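Wrist camera or side camera for gripper comparison? (parallel jaw, pens into a pot)

Benches and Rigs > Grippers, arms, controllers

saltmarsh_ed
May 22, 2023
We've been asked to choose between two grippers for a small pick and place cell, and the supplier (Tumach, if anyone's dealt with them) keeps sending me simulation results. Their headline is 900 runs of putting a marker pen in a mesh pot, with the Saber jaws coming out well ahead of the Bisilico ones. Lovely chart. I don't believe it yet.

My trouble is that both grippers are being judged on a marker. A marker is a thin, straight, stiff thing, and any parallel jaw that closes squarely ought to manage it. I'd have thought the difference would show up on something flat and slippery, or something soft. I've asked what else was tried and got a brochure back.

So, two questions. Is there any point in comparing grippers in a renderer at all? And how many camera views would you insist on before you took a result seriously?

Pellow
No, and two. Next question.

More seriously, a simulated jaw grips as well as the friction number somebody typed in. Ask them for that number. If both grippers have the same one, the whole comparison comes down to shape and stroke, and you could work that out from the drawings over a cup of tea.

Doaa Kettani
I'd disagree with Pellow on the first part. We use a renderer at Umbridge for camera placement and it has saved us a lot of drilling. Lens height, what the fingers hide, where the light bounces back at you, all of that comes across well enough to make decisions with. I wouldn't buy a gripper on it, but I'd certainly reject a camera mount on it.

Three views from our own pen and pot setup. The grippers in these aren't the ones Ed is being sold, so please don't read anything into the jaws.

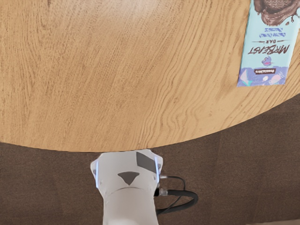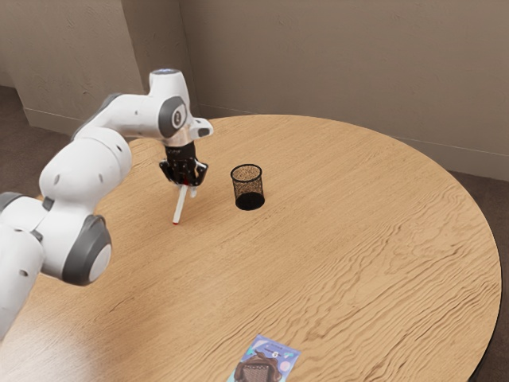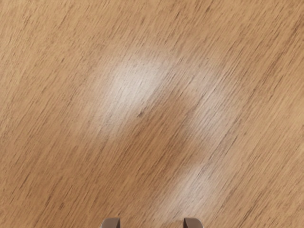

Pen and pot task, all rendered. The side view is the middle one, with the marker in the jaws.

If I had to keep only one of those for judging a grasp, I'd keep the middle one. You get the jaws, the marker and the pot together. The last one is what I'd call an honest warning about close views: fingertips along the bottom, tabletop everywhere else, and a great pale blotch of glare.

saltmarsh_ed
Thanks Doaa, useful. Though I'm now more worried. If the close view is mostly wood and shine, what is the controller learning from it?

Doaa Kettani
At that moment, very little. You want it for the last stretch of the approach, when the object comes between the fingers. It's a poor view for finding things and a decent one for closing on them. People get cross with it for being bad at a job it wasn't given.

brackenbury77
I don't buy that. If a view is only any good for the last bit, then you're paying for a camera, a cable run and a mount for the last bit. We took ours off in October and the success rate didn't move. Not by a hair. The side camera did the lot.

Pellow
What were you picking up?

brackenbury77
Cartons. All the same size.

Pellow
Well, there you are. I could pick those up with my eyes shut. Try it with a pen lying at an odd angle behind something taller.

brackenbury77
Fair, but Ed hasn't said he's got pens either. What's actually going down your line, Ed? It makes a difference.

saltmarsh_ed
Wrapped bars and small cards, mostly. Some pouches. Nothing pen shaped whatsoever, hence the grumbling.

Doaa Kettani
Then the marker test is close to useless for you and I'd say so in writing. The first picture has a wrapped bar lying flat on the table, over towards the top right. Ask them to pick that up instead. A flat wrapper gives the fingers hardly any height to work with, and if they come down a touch too high they close on air. Too low and they're pushing into the tabletop. That would tell you something about the fingertips.

Pellow
In a renderer it'd tell you something about a rigid block painted like a wrapper. Real film creases and slides. I'll keep saying this until I'm moderated.

Doaa Kettani
Agreed on the film. It would still show whether the fingers can get at the sides of the thing, and that's worth knowing before anyone drives out with a van full of kit.

ToggleClamp
Coming at it from the controls end. Before arguing about jaws, find out whether both grippers were run with the same controller settings. I've seen one "win" purely on being allowed to close more slowly. If Tumach tuned for Saber first and then swapped the other one in without touching anything, the chart is measuring the tuning.

Also ask what counted as a success. Pen lifted? Pen in pot? Pen in pot with the pot still standing? You'd be amazed how far those drift apart.

saltmarsh_ed
Good point, and no, the chart doesn't say. It just says "completed".

ToggleClamp
Then you haven't got a result, you've got a word.

brackenbury77
For what it's worth we ran a Bisilico for a year on the cartons and I had no complaints bar the price of spare pads. Never used the other one. I'd want both on the bench for a fortnight, your bars, your cards, your lighting, before I signed anything. Most suppliers will lend if you push.

Pellow
They'll lend if they think it'll win.

saltmarsh_ed
I've written back asking for four things: friction values, controller settings for each gripper, what "completed" means, and a loan of both with our own product. I also asked for the side view of the failed runs, all of them, which I suspect is the one they'll quibble over.

Doaa Kettani
Ask for the close view of the failures as well, lined up in time with the side one. When a flat item is missed, the side camera often can't show you whether the fingertips straddled it or landed on top.

brackenbury77
Still say you can live without it, but I'd be curious to see those.

saltmarsh_ed
No reply from them yet. Will post when there is one.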